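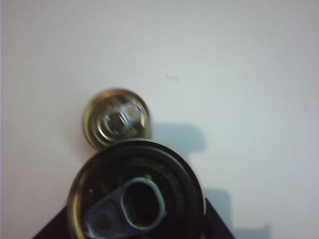 What I keep in the pantry now

I moved to Morow in December, into a second-floor place with a kitchen closet the landlord calls a pantry. It has three shelves and a light that works if you pull the string twice. Before that I lived four blocks from a grocery store and bought dinner on the way home most nights, so I never had to think about what was in the cupboard.

The nearest full store is now in Cisternas, on the other side of the river. The bus takes a while and stops running at 9 p.m. I go every other week and carry everything back in two bags.

The first month I bought the wrong things. I came home with a lot of pasta and nothing to put on it. I bought a big bag of dried chickpeas and kept forgetting to soak them. Half of it is still there.

Vasanthi Sundaram, who I used to work with, cooks for a family of five and had a better system. She told me to write down what I ate for two weeks, then buy that and leave the rest alone. My list was short and a little embarrassing. Eggs, rice, canned tomatoes, canned beans, tuna, onions, toast. I eat more toast than I would have guessed.

So the middle shelf is cans, the top shelf is rice, flour and oatmeal, and the bottom one is onions and potatoes in a box. I write the month on the lid of each can with a marker when I bring it home. New ones go to the back.

The meal I make most is tomatoes and white beans. Cook an onion in oil until it is soft, add garlic, a can of tomatoes and a little salt, and let it go for twenty minutes. Drain the beans and put them in near the end. Patricio Gallardo downstairs adds a spoonful of vinegar and I have started doing that too. It keeps three days in the fridge and is fine cold.

Tuna I mostly eat on toast with mustard. I have tried it in rice with peas and it was all right, a bit dry. More oil next time.

I have spent less since the change, mainly from not ordering food when I get home late. I threw out one bag of potatoes that sprouted and some flour that smelled off - that closet gets warm in the afternoon. The flour lives in a jar in the fridge now.

Javiera Ledesma asked for the lentil soup from last month. I will write it up once I have made it again and measured the water this time.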